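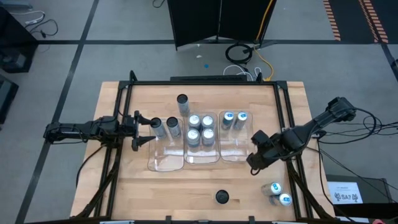 Mesa de madera clara, con dos latas plateadas en la bandeja de la izquierda.

Convocatoria de participantes: estudio sobre hábitos de reciclaje doméstico

La Fundación Talukder, en colaboración con el Ayuntamiento de Brorkville, abre el plazo de inscripción para un estudio sobre la separación de residuos en los hogares del municipio y de la vecina localidad de Skesitz.

Se seleccionarán 500 hogares. Cada hogar designará a una persona mayor de edad como responsable, que anotará semanalmente los envases, el papel y los restos orgánicos depositados en los contenedores. El seguimiento tendrá una duración de 12 semanas y comenzará en junio.

Requisitos:
Residir en Brorkville o Skesitz.
No haber participado en el programa Rornatetti.
Disponer de correo electrónico o de un teléfono de contacto.

Los hogares que completen el seguimiento recibirán una compensación única, abonada mediante transferencia bancaria. Los datos personales se tratarán de forma confidencial y se utilizarán exclusivamente con fines estadísticos.
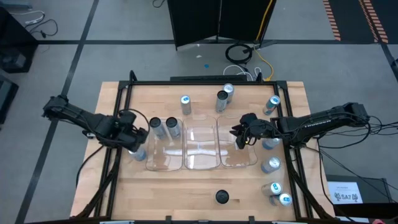 ¿Puede inscribirse más de una persona por vivienda?
Cada vivienda presentará una sola solicitud, a nombre de la persona responsable. Los demás convivientes podrán colaborar en las anotaciones sin necesidad de registrarse.

Las solicitudes se presentarán en el registro municipal de Brorkville o en la sede de la Fundación, acompañadas de copia del documento de identidad y justificante de domicilio. La relación de hogares admitidos se publicará en el tablón de anuncios de ambas entidades.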